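Lecture 10 notes - imitation learning for suturing (E. Tanabe). Updated December 20, 2024, fixes the notation in section 2.

Reading for this one is the Acheampong report, chapters 1 to 4. Skip the appendix unless you're doing the Vedska project.

## 1. Why suturing

Long task, soft material, thin thread. Small errors pile up: needle goes in a bit off angle, exit point shifts, next grasp is harder, and so on. Pad is deformable so no decent simulator for it (we tried, see November notes). So - learn from demonstrations.

Split the task into phases:

- needle pickup
- insertion
- handover between instruments
- thread pull
- knot
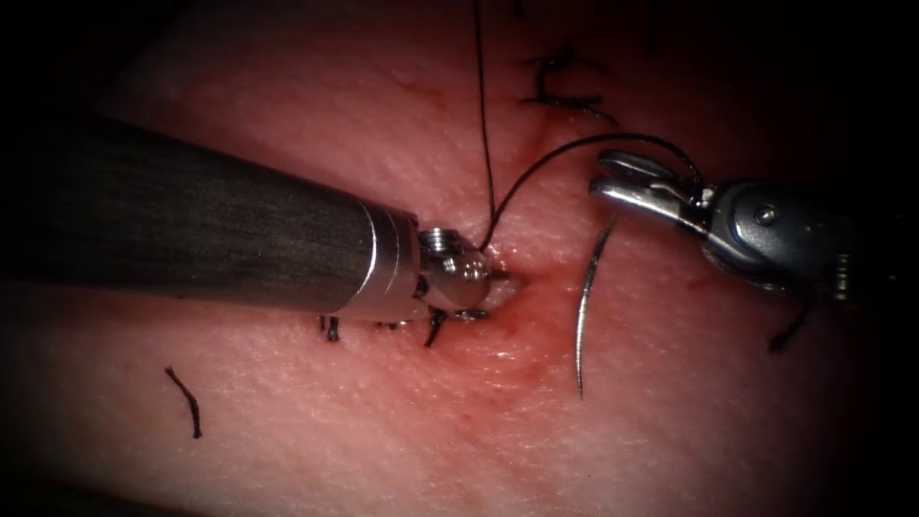 Phases aren't the same length. Thread pull eats a lot of the recording and not much happens in it, so if you sample frames evenly the policy sees mostly pulling. We reweight by phase. Do this before you touch the learning rate!

## 2. Relative actions

Cable driven arms, so the joint readings drift. Absolute position targets go bad between sessions. Fix:

1. Express every action relative to the current tip pose, not the base.
2. Predict a short chunk of actions, run part of it, predict again.
3. Give the policy a close view as well as the fixed one. Needle angle is hard to judge from far away.

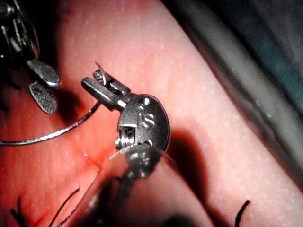 ## 3. Handover

Hardest phase to label. One instrument holds the needle, the other has to come in with jaws open, close, and only then does the first let go. Label the start when the recieving jaws open, the end when the giving jaws are clear. Annotators disagreed on this a lot until we wrote it down.

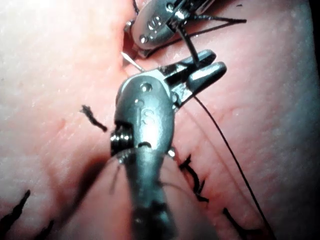
*Fig. 3. Needle held in the upper instrument, lower jaws open.*

Note the thread is in view too. A policy trained on needle-only clips tends to ignore slack and snags it.

## 4. Data and result

Sadovton set: 4,000 clips, of which 1,829 have a full handover. Trained Skultetau (our baseline) on all of it, then on the handover clips only. The smaller set did better on handover and worse on everything else, no surprise. Mixed with phase weights was best overall.

Old stitches stay on the pad between trials. Leave them in the training data, a clean pad every time gives you a policy that gets confused by stray black thread at teh worst moment. 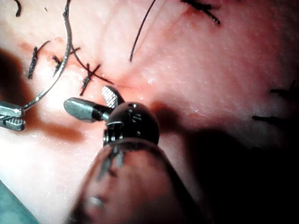
Emiko Tanabe's comment on the draft was that phase weights might just be hiding a labelling problem, and she'd want the same comparison with the handover boundaries shifted by a few frames before believing the gain. Fair. Not run yet.

For next time: write out the chunked loss with phase weights, one page, by hand is fine.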